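**Gripper drops the piece partway through the lift, simulation only**

*posted by Skernero*

Hi all, and thanks in advance for your patience, this one has been eating my evenings since March. I have a simulated arm that picks up a white pawn-shaped piece. The grasp looks fine, the lift starts fine, and then on 78 of my last 300 runs the piece slides down out of the fingers or pops out sideways. I've raised the finger force twice and I think it got worse – is that even possible? Wood surface, parallel gripper, mesh straight from an old project.

**Plorudov**

Turn up friction. Worked for me.

**Wernilach**

It's very possible, and I feel for you! Friction might help a little, but I'd look at your collision mesh first. If the body bulges below the neck, flat fingers only touch it on a few facets, and squeezing harder can push the piece right out like a wet bar of soap. Mine did this for ages. I switched to a smoother collision shape, lowered the force and halved the physics time step, and my drops went from 19 in a batch to one. Log the contact points too – if they jump from step to step, you've found your trouble.

My own setup looks like this, in case it helps you compare:

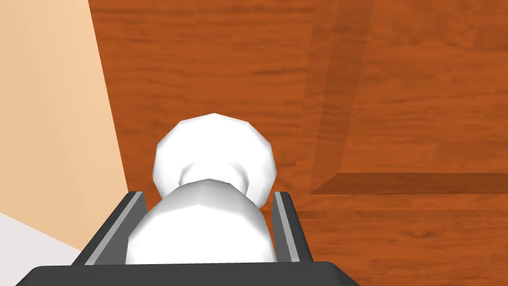
*View down the gripper, piece held between the fingers.*

**Skernero**

Contacts were jumping all over the place. Trying the smoother shape tonight, thank you both so much!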